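Murncombe Allotment and Garden Society
Minutes, July meeting, started 7.40pm

Present: Zinhle Du Plessis (chair), Remo Steiner, Konrad Egger, Nilmini Seneviratne, Vinzenz Fuchs (minutes). Apologies from the Firkden Lane plots.

1. Last minutes. Agreed, one spelling put right.

2. Water. Bill in, 855 pounds, up on last year. Konrad thinks the bottom trough is leaking - will check ballcock. No hoses left running overnight please, this has been said before.

3. Show refreshments. Milk and butter to be kept cold on the day, cakes on the long table. Remo to ask Flirkach Dairy for a price. Squash as usual. 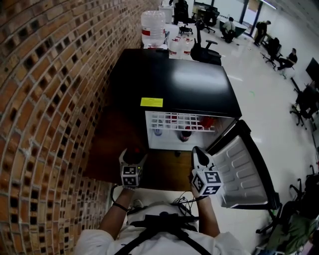
The mini fridge, door open.

4. Show classes. Long discusion on runner beans. Agreed 2 classes, longest and best matched. Shallots stay. Jam to be judged with lids off. Entry forms to be printed, 220 copies, Nilmini to collect.

5. Hall. Lights on from 8am for staging, exhibitors out by 10.30. Tables along the brick wall for veg, flowers opposite. Hire is 800 pounds for the weekend incl. Friday evening set-up cancelled, so just the two days.

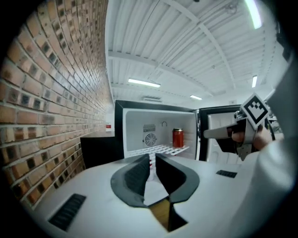

Nilmini asked whether dahlias could go in later than the veg, as they flop. Zinhle said 10am for everybody or the judge gets held up.

6. Plots. MacLeish plot still overgrown, second letter to go. Waiting list to be brought upto date.

7. AOB. Compost bay full. Wheelbarrow tyre flat again - Konrad.

Closed 9.05pm. Next meeting to be put on the gate.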